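Nonow Table Set

Welcome, and thank you for stopping by! Nonow is a small collection of tabletop pictures about putting little round foods on plates and baskets, looked after by Pierina Grasso and Nkechi Chukwu.
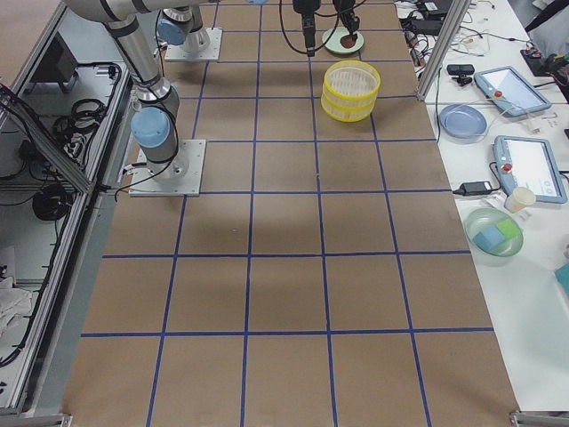 Small brown item on the green plate, yellow basket close by.

There are 92 clips in the August release, each up to 60 seconds long, and we do hope you enjoy them. Folders are named after the dish the item ends on (plate or basket).
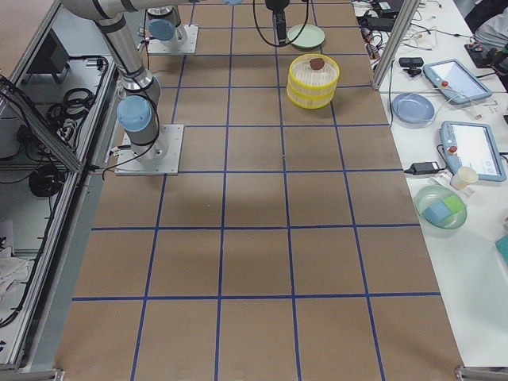

Please write to Nkechi if a folder name looks wrong.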